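Home Explainers Rules Teams Word list Ask a question

How a two-legged tie works

Written by Abrehet Moges

Most football matches are complete in themselves. Two teams play for 90 minutes, the score is written down and everyone goes home. In some cup competitions, two teams play each other twice and the scores of both matches are added together. A contest of this kind is called a two-legged tie.

The word "leg" means one of the two matches. The word "tie" is more confusing, as it has two meanings in sport. It can mean a level score. In cup football it usually means the whole contest between two teams, whatever the score turns out to be. In this explainer, a level score is called a draw.

Why play twice?

A team playing at its own ground has some small advantages. Its players know the pitch, which may be 100 metres long at one ground and a few metres longer at another. They have a shorter journey. Most of the people watching support them. If there is only one match, one team gets these advantages and the other does not. With two legs, each team plays once at home and once away.

The order of the legs is normally decided by a draw — this is a third thing that the word "draw" can mean. Team names are taken out of a bowl one at a time, and in many cups the first name out plays the first leg at home.
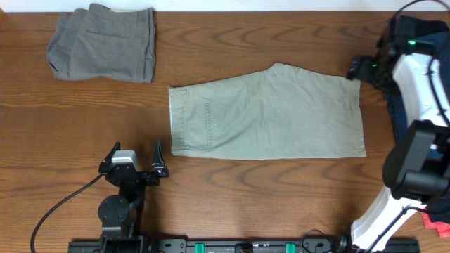 Grey shorts and green shorts, folded on a wooden table.

Adding up the score

The two scores added together are called the aggregate score. "Aggregate" means "total".

Take the Valotent Cup tie between Wandley and Clamier, played in October. The first leg was at Wandley, in front of a crowd of 1,494. It finished:

Wandley 2, Clamier 1

Wandley were now one goal ahead, but the tie was only half finished. In the second leg, Clamier could go through by winning by two goals or more. If they won by exactly one goal, the aggregate score would be level. A draw would be enough for Wandley.

The second leg was at Clamier's ground, Kocabaş Park. After 90 minutes the score was:

Clamier 1, Wandley 0

To find the aggregate, add each team's goals from both legs. Wandley had 2 + 0, which makes 2. Clamier had 1 + 1, which also makes 2. The aggregate score was 2–2.

Notice that Clamier were winning the match but were not winning the tie. Commentators deal with this by giving two scores, such as "one–nil on the night, two–two on aggregate".

Extra time

When the aggregate is level at the end of the second leg, many competitions use extra time. This lasts 30 minutes, split into two halves of 15 minutes. The teams change ends between the halves. Both halves are always played in full, even if somebody scores early.

Extra time is played only after the second leg. The first leg can end in a draw and nothing more needs to be done about it.

The minutes carry on from 90, so the first half of extra time runs to minute 105 and the second half to minute 120. At Kocabaş Park, Dagim Feyisa scored for Wandley in the 116th minute. The match finished 1–1 and the aggregate score was 3–2 to Wandley, who went through to the next round. 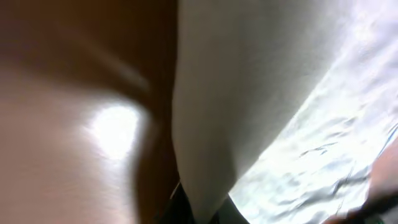
Close-up of a shiny brown surface next to a pale grey one.

Penalties

If the aggregate is still level after extra time, there is a penalty shoot-out. Each team takes five penalties, in turn. The shoot-out stops early if one team can no longer catch up. If the teams are level after five each, they continue with one penalty each until one team scores and the other misses.

Goals in a shoot-out are not added to the aggregate. They decide only who goes through. Some competitions leave out extra time and go straight to penalties, so it is worth reading the rules of the cup you are watching.

The away goals rule

Older supporters may mention this rule. Under it, if the aggregate was level, the team that had scored more goals away from home went through. Many competitions have since dropped it. The Valotent Cup does not use it. If it did, Clamier would have gone through after 90 minutes of the second leg — they had scored once at Wandley, and Wandley had not yet scored at Kocabaş Park.

Words used on this page

Leg: one of the two matches in a tie.
Aggregate: the total score over both legs.
Extra time: 30 more minutes, played when the aggregate is level.
Away goal: a goal scored at the other team's ground.

Try it yourself

A team loses the first leg 3–1 and wins the second leg 2–0. Work out the aggregate score, then decide whether extra time is needed.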